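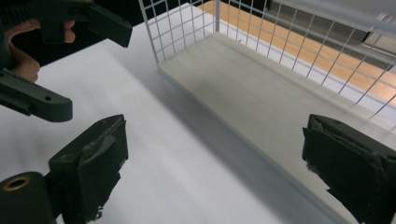

Grip pads: what we learned from the basket trials

The Walora workshop spent most of June comparing pad materials for the hand-held grippers. This is a short write-up for members who use the tools, and for anyone who has been asking why the spare pad box keeps running out.

Both tools in the trial are the dark green pair with the molded plastic body. They are held one in each hand, and each carries its own camera, so that what gets recorded is what a robot wrist would see. We use them for collecting two-handed tasks before anything is run on the arms. The shape of the fingers has not changed since last fall. The pads have changed four times.

The task

We picked a white wire-mesh basket as the main test object. It has a square grid on the sides and a flat, solid gray panel at the bottom. The task is to take hold of the rim with both tools, lift the basket, turn it a quarter turn and set it down again on the white table. It sounds easy. Thin wire is hard on pads, though, and a basket rim puts all of the load on a very narrow line. A box or a bottle spreads the load out and hides the problem for weeks.

Each pad type got 118 lifts, split between two operators. We logged three things: whether the rim slipped, whether the operator had to regrip, and what the pad looked like when the set was done. A set took one afternoon, including breaks. We kept the same basket and the same table all the way through.

The pads

Type A is the plain dark foam pad with a rubbery face that came with the first batch of tools. It grips well when new. The wire starts to cut into it early, usually near the tip, and once an edge lifts the rest follows. The foam shows through, scraps hang off the side and the face picks up gray flecks. We had 4 slips over the set, all of them in the second half. By then the pads were frayed at the corners and peeling near the top, but they still held more often than we expected.

Type B is a solid silicone strip from Mikden. It wore far better, with only a faint line where the wire had been. It also slipped 19 times. The strip is stiff and does not wrap around the wire, so the basket can swing on the rim like a gate. Operators squeezed harder to make up for it and complained about sore hands before the set was finished.

Type C is a softer silicone from the same supplier, cut thicker. It slipped 11 times. The extra thickness closes up the finger gap, and one operator kept bumping the rim on the way in. We may be able to fix that by shaving the backing, but we have not tried it yet.

Type D is a foam core with a thin fabric-backed rubber skin, made up for us by the Montes shop. No slips were logged. The skin wrinkled near the tip and did not tear. This is the one we are going with for now. It costs more than Type A, and the shop needs two weeks' notice, so please do not wait until the drawer is empty to put in a request.

Glue

Some of the wear we had been blaming on the pad was a glue problem. Pads put on over old glue lifted at the corner within the first day of use. Pads put on clean plastic mostly stayed down. When you change a pad, scrape the finger face all the way back to bare plastic, wipe it with alcohol and let it dry before the new one goes on. Press it flat in the bench vise for an hour. Overnight is better.

Do not trim the pad flush with the fingertip. Leave it slightly short. An overhanging corner is the first thing a wire catches.

Camera notes

A few things came up when we went through the footage.

Fast moves blur the mesh. The square cells turn into streaks on the side walls, and the tracking has very little to work with there. Slowing the approach helped more than any change in the exposure settings. We now ask operators to close the last hand's width to the basket at half speed.

Shadows on the white table are a nuisance. The bench lamp throws a wide diagonal band, and in a fair number of clips it runs right along the edge of the basket's bottom panel. White wire, pale gray panel, gray shadow: there is not much contrast to go on. We moved the lamp once and got a different shadow in a different place. A second lamp on the opposite side is on order. Until it is up, shoot with what you have and note the lamp position in the log.

The second tool should stay in view as much as possible during the approach. Clips where one tool can see the other were much easier to line up in time. It does not need to be the whole tool. One jaw is often enough.

Comparing with the arm

We ran a smaller check on the Tomthorpe arm with the same finger shape and pad types A and D. The order came out the same, with D ahead, but the gap was smaller. The arm holds a steadier squeeze than a person does and does not twist the wrist when it gets tired. Type A pads also lasted longer on the arm – roughly twice as long before the first corner lifted. So if you are working only on the arm and have a stock of Type A, go ahead and use it up.

We did not test the solid silicone on the arm. If someone wants to, the strips are in the second drawer with the set number written on the bag.

Hardware checks

While the pads are off, look over the rest of the tool. The brass threaded insert in the end of the round part should sit straight and should not turn when you run a screw into it. One spare body had an insert that spun, and it has been tagged and put aside. Please do not press it back in with a soldering iron and return it to the shelf. The screw in the lower jaw only needs to be snug. Overtightening makes the jaw drag, and you will feel it as a small catch when the fingers open.

What changes now

Type D pads go on both tools before the next round. Old pads go in the bag marked with the pad type and not in the trash, as we want to look at a few more worn ones side by side. The lift log has a new column for pad age, counted in lifts. Fill it in at the end of each set, even if nothing went wrong.

The next object will be a soft cloth bag with two handles, which should be easy on the pads and hard on everything else. The bench is booked for Sunday from 10 a.m., and there is room for two more operators on the afternoon half. Sign up on the sheet by the tool shelf. If you have small hands, please consider coming. The trigger reach on these tools is long, and so far we have only had feedback from people who find it comfortable.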